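Trenberg household robot trials: progress report to the Hoekstra fund, November
Simulation work, second period

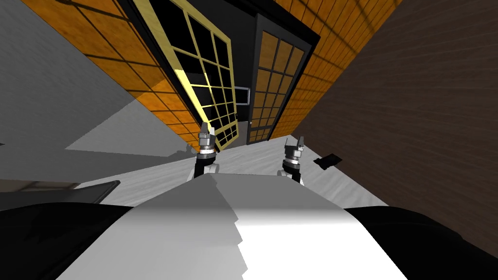
1. Summary

The short version is that the robot keeps falling over, and that for a good part of this period our software reported that it was doing splendidly. We have found the fault, fixed most of it, and thrown away a fair amount of data we had been rather proud of. The physical robot has stayed switched off throughout and will remain so until section 4 is dealt with.

2. What went wrong

You will remember that the plan was to run the two-armed robot through simulated rooms before letting it near a real one. The rooms come from Trulivitz, our room builder, and the balance and arm control come from Prenix, the controller we wrote last year. Each works well alone. Put together, they disagreed about which way was down.

Prenix takes its idea of level from the tilt sensor in the robot's body. When a room is reset, the sensor is supposed to be reset with it. In 171 of 3,423 runs it was not, and the robot began the new room still carrying the lean it had at the end of the last one. Prenix, believing itself upright, then held that lean with great determination. From the head camera the whole room slopes – tiled walls, doors, floor, the lot – while both grippers stay out in front as if about to be handed something.

Some of those runs ended in a fall within a few seconds. The more awkward ones did not. The robot leaned, stayed up, and carried on with its task at an angle.

3. Why we missed it

The fall alarm was set off by speed. Anything that toppled quickly was caught and marked as a failure. Anything that sank gently was marked as "stable", and in the worst batch as "very stable", a grade we had added ourselves in a cheerful moment and have now removed.

We also looked at score sheets far more often than at camera views. One look at a camera view would have settled the matter, and when somebody finally opened one at ten past six in the evening, it did. The earlier stability figures we sent you should be disregarded. Corrected ones will come with the next report and will be less flattering.

4. Safety

In simulation a leaning robot harms only our pride. On the real machine the same fault would mean a heavy body and two moving arms going over sideways, with no alarm until it was well on its way. We are treating it as a safety fault and have done the following:

– The alarm now goes off on angle as well as speed, and stops both arms.
– Prenix refuses to start unless the tilt reading matches the room's own idea of level.
– A camera view is saved at the start of every run, and a person looks through them before any scores are passed on.

Still open: if the tilt reading drifts slowly during a long run, the start check does nothing for us. We have a second sensor on order and a half-written comparison routine that at present objects to nearly everything.

5. Effect on the plan

The grasping work is 17 working days behind. We have dropped the cupboard tasks from this period to make room for the repeat runs. The budget is unchanged, apart from the second sensor, which comes out of the small parts line.

We will ask for your agreement to switch on the physical robot after 1,000 repeat runs in a row without a missed lean. The count went back to zero twice last week, once for a true fault and once when an update shut down the computer overnight. We counted the second one against ourselves too, after some discussion.

Camera views from the repeat runs will be sent with the corrected figures.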